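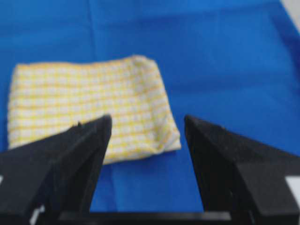 *Figure 4.1. A checkered cloth, folded, on a blue surface.*

# Chapter 4: The Episode as a Unit

When people talk about a television series, they mostly talk about episodes. They say that one episode was slow, or that the ending of another made them angry. A writer must learn to think in the same way. The season is long and difficult to hold in the mind, but the episode can be planned in one afternoon and read in one evening.

In Chapter 3 we studied the season plan. Now we go one level down. We will ask what an episode must do by itself, and what it may leave for the next one.

Our main text in this chapter is *Gotgate*, a mystery series created by Bouchra Chraibi. It has 9 episodes in its first season and takes place in Cludholm, a harbor town where a ferry company has closed. You do not need to see the full season before you read further, but please watch the first two episodes. Scene numbers in this chapter follow the printed scripts.

## 4.1 Two kinds of questions

Every episode opens questions and closes questions. We will call a question *short* if it is opened and closed in the same episode. We will call it *long* if it continues after the credits.

In the first episode of *Gotgate*, the short question is simple: who took the money from the ticket office? The viewer has the answer before the end. The long question is why Brahim Ouali, the night guard, has lied to his sister about where he works. This question is opened in a very small moment. He hangs up his coat, and she sees that the badge on it is from another company. Neither of them speaks about it for four episodes.

Students often think that the long question is the more important one. I do not fully agree. A viewer who gets no answers in the first hour will not trust the writer with a bigger secret. The stolen money is not a deep story, but it is finished well, and this is the reason many viewers stayed for the second week.

## 4.2 The cold open

The *cold open* is the part before the title. In *Gotgate* it is usually short, two scenes at most. The longest one lasts 114 seconds and has no dialogue.

Asmaa Benkirane, who wrote the fifth episode, began her first draft with an argument between the sisters of the Kumarasinghe family. In the final script the argument comes later, and the episode begins with one sister alone on the stairs, listening. The information is the same in both versions. What changes is the position of the viewer, who now knows less than the characters and wants to catch up.

Compare this with the opening of episode six, where we know more than Radwa Berrada, the young detective. We have already seen the boat leave. She comes to the dock with a coffee and waits — and the waiting is unpleasant to watch.

**Before you continue.** Choose an episode of any series you know well. Write down one short question and one long question from it, and the scene in which each one is opened. Keep your notes, as you will need them again in Section 4.4.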